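Last updated: September
Filed under: Floors & Tile

How to Clean Tile Grout

Sweep first, then wipe the floor with plain warm water. Grit left in the joints will scratch the tile when you start scrubbing.

Mix 200 grams of baking soda with enough water to make a thick paste. Spread it along the grout lines with an old toothbrush and leave it for ten minutes. Work in small patches so it doesn't dry out.

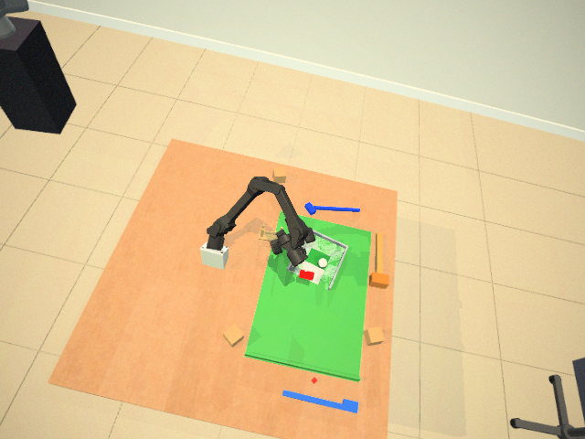
Scrubbing and rinsing

Scrub along the line with short strokes. Wipe up the paste with a damp cloth, then rinse twice, changing the water in between. Don't use vinegar on marble or limestone.

Let the floor dry overnight before you seal it. Put the sealer on with a small brush and wipe any drips off the tile within five minutes.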